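Filow Publishes Revision 3 of Its Working Rules for Two-Arm Robot Benches

Čierny, January 2023

Filow has released Revision 3 of its working rules for benches where two robot arms share one tabletop. The document applies to tabletop handling of household items such as plates and lidded food containers. It replaces Revision 2 in full and takes effect in April.

The main change concerns the shared zone, meaning any part of the table both grippers can reach. Revision 2 let each site set its own clearance between grippers. Revision 3 sets a default of 74 mm during free travel. Closer approach is permitted only in a declared joint task, at reduced speed, with a stop control within reach of the operator.

Other changes:

Objects must be set out before the arms are enabled. Hands stay off the table until both arms report a hold state.
Cables between the arms must be checked through the full range of motion at the start of each shift.
Gripper contact must be logged, including contact that causes no damage.
A lid counts as closed only after a separate check of each latch.

The revision draws on 841 logged sessions at the Tundurau site, 414 of which included at least one entry into the shared zone. Dušan Michalík edited the text. Bosier reviewed the sections on stop controls and speed limits.

Sites working under Revision 2 may finish open test series under the old rules, provided the revision number is recorded with the results. Copies are available from the Filow office in Čierny on request.

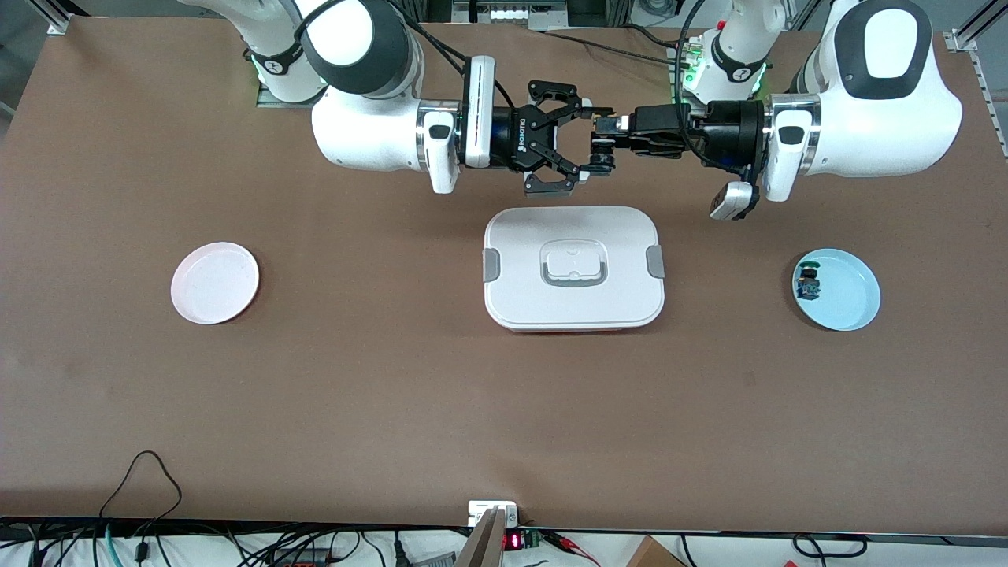 Vendula Říha replied that the 74 mm default is workable for plates but too wide for small items, and asked that the next revision tie clearance to gripper speed.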